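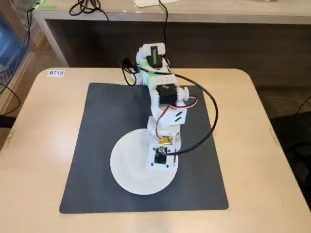 One of the little white arms at the Rurngate open day. Yes, that's green tape on it.

1/
Went to the Rurngate robotics open day this afternoon and I have too many thoughts for one post, so you're getting a thread. I fix sewing machines for a living, so take all of this as coming from a nosy person who likes motors.

2/
I was expecting big orange factory stuff behind a fence. Nope! Small printed arms on tables, the kind of thing you could carry home under your coat (I did not). You can see the print lines on the round base if you get your nose down to it, which I did, twice.

3/
They take you in with a group of six, and each group gets 25 minutes at a table before you get moved along. Ours was MT18. It says so on a tiny label on the corner. I got weirdly loyal to MT18 over the course of the afternoon and kept going back to look at it over other people's shoulders.

4/
The person running our table was Noelia Manzano and she was great. No slides, no speech. She said hi, asked what we all did, and started talking about cables.

5/
So, cables. There's a fat black one that goes up off the top of the arm in a big loop and comes back down by the base. I asked why so much slack and she said to picture the arm reaching as far as it can with a short cord. Anybody who's ever vacuumed a staircase gets it right away.

6/
The joints are servos, little black boxes with a motor and gears in them. When the arm is holding a pose they make a faint whine, like a mosquito that's given up. I loved it. The guy next to me did not love it.

7/
The green tape! I had a whole theory about the tape (calibration? some kind of sensor target?) and I told it to her with a lot of confidence. She let me finish and then said it's tape. It tells her which arm is which when they're on the shelf.

8/
What they work on at that table is picking stuff up and putting it on a plate. That's the job. They call the whole project Dastach and I never got a straight answer on what it stands for. One person said it was a typo that stuck.

9/
You learn fast that picking stuff up is a bunch of jobs wearing one coat. Get over it, line up, come down straight, close, don't squish it, lift, find the plate, let go. My hand does that while I'm talking on the phone. The arm takes it one piece at a time and you catch yourself leaning in to help.

10/
They had a bin of 49 groceries and snacks they rotate through. Somebody had clearly been allowed to go shopping with the company card. Cans, tea bags, a lemon, and a lot of candy. Kids in our group had strong opinions about which candy should go next.

11/
The winner was Bontan Ame, the Japanese citrus candy, and I about lost it because I used to buy these by the handful at the store near my first apartment. This box has a little 100th anniversary heart on it. A hundred years of candy and it ends up between two robot fingers with a paper plate waiting next to it.
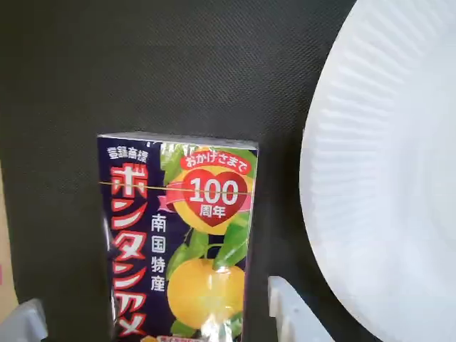 12/
A box like that is meaner than it looks, per Noelia. It's narrow and it's standing on end, so if one finger gets there a hair before the other, you tip it. And then there's the cellophane, all those little shiny spots where the light hits. Shiny is a headache for a camera.

13/
We watched a bunch of tries. Some were lovely. On one it got the box up, swung over, and set it down half on the rim of the plate, and our whole group went "ohhhh" like we were at a ball game. She counted that one as a miss. We argued. She did not budge.

14/
Then we got to drive! There's a second arm you hold and move by hand, and the real one copies you. My turn was terrible. I've got steady hands, I thread needles all day, and I knocked the candy flat on my first go. A nine-ish-year-old girl went after me and did it clean. She has not stopped being smug, I'm sure.

15/
Every good run somebody does by hand gets saved, and that's what the arm learns from. They had 900 saved for that one plate job when we came through. I asked if mine counted and got a very kind "we'll keep the second one."

16/
Things I asked that got a real answer: the printed parts do crack, mostly at the elbow, and they just print another. The fingers wear down. The dark mat is there so things don't skate around. And the most common repair is a plug that's worked itself loose, which is also the most common repair at my shop, so I felt right at home.

17/
Things I asked that got a shrug: when will one of these fold my laundry. She said somebody asks every single group.

18/
There was a bigger room down the hall with a company called Mangundap showing a wheeled cart thing. Nice folks, long line, too loud for me. I stuck my head in, took a flyer, and went back to watch MT18 fight with a tea bag — the tea bag was ahead when I left.

19/
If you go: get there early, because the driving slots fill up. Wear shoes you can stand in. The coffee is from the Gekatov cart out front and it's fine, get the cinnamon roll instead. They're doing another one in October and kids are welcome.

20/
Stopped on the way home for a box of Bontan Ame, of course. Picked it up with two fingers, very slowly, in the middle of the store. Set it in the basket on the first try.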